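Report card week, and other things that keep me up

So the first round of report cards went home, and I am writing this at 9 at night with a bowl of cereal because dinner sort of didn't happen. If you have kids at Iltmont Elementary you already know what I'm going to talk about. For everybody else: our district dropped letter grades for grades three through five, and now the kids get numbers one through four on a long list of skills. My daughter's has 19 lines on it. Nineteen! For a third grader!

I really did try to read it like a calm adult. I sat down with coffee, I put my glasses on, and I got as far as "uses evidence to explain thinking across contexts" before I had to go walk the dog. She got a 2 in that one. Is a 2 bad? The sheet says a 2 means "developing," and in the fall pretty much every kid is supposed to be developing, I guess, that being the whole idea of going to school. But when I was her age a 2 out of 4 was a 50, and a 50 was a phone call home, and my stomach has not caught up with the new system.

Anyway, I went to the parent evening in the library. I wasn't going to (it was raining and I had laundry) but my neighbor Clem Hapeta texted me "get in the car" and so I got in the car. The fourth grade teacher, Mr. McKinnon, ran most of it. Ashton McKinnon, he's new this year, came over from Vekasley. He put up two pieces of writing from past students with the names taken off and asked us to score them with the same sheet the teachers use. We argued for twenty minutes. One dad wanted to give the first one a 4 for handwriting alone, and handwriting isn't even on the list.

That helped me more than the handout did. The first kid had written a lot, neat and long, and never answered the question. The second one wrote maybe five sentences and nailed it. Under the old grades I would bet you money the long one came home with an A. I thought about my own school papers and felt a little called out.

What I still don't love is the portal. You log in, you pick the child, you pick the term, you click a tiny arrow next to each skill, and then half the teacher comments are hiding under a second tiny arrow. I missed the nicest comment in the whole thing for three days. It said she "asks questions that help the rest of the group," and I would have liked to know that on day one, please! If anyone from the district office reads this (hi), put the comments at the top.

I also asked about middle school, and the answer was that letter grades come back in sixth. So they'll learn one system and then switch. Clem has an older boy who has been through it and she says the switch took him a couple of weeks and it took her most of a year, which sounds right to me.
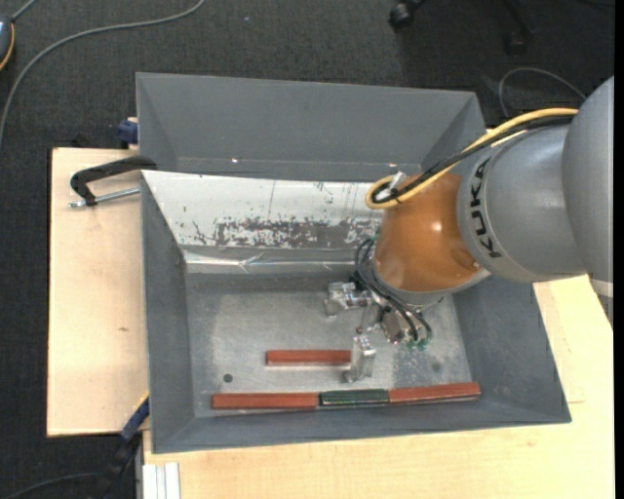 KUKA robot arm reaching over a gray bin.

On the home front, we've made one small change. I used to ask "what did you get?" when papers came out of the backpack, and now I'm trying "which one was hard?" The first night she said "none of them" and went to find a snack. The second night I got a long story about fractions and a boy named Theo who thinks one eighth is bigger than one fourth because eight is bigger. She was very worked up about it. She drew me a pizza.

Conferences are next. I've got the 7:40 slot before work, and I'm bringing the printout with my questions written in the margins in green pen, so wish me luck. If your school does the one-to-four thing and you've found a good way to explain it to grandparents, leave me a comment, because my mother has called twice about that 2.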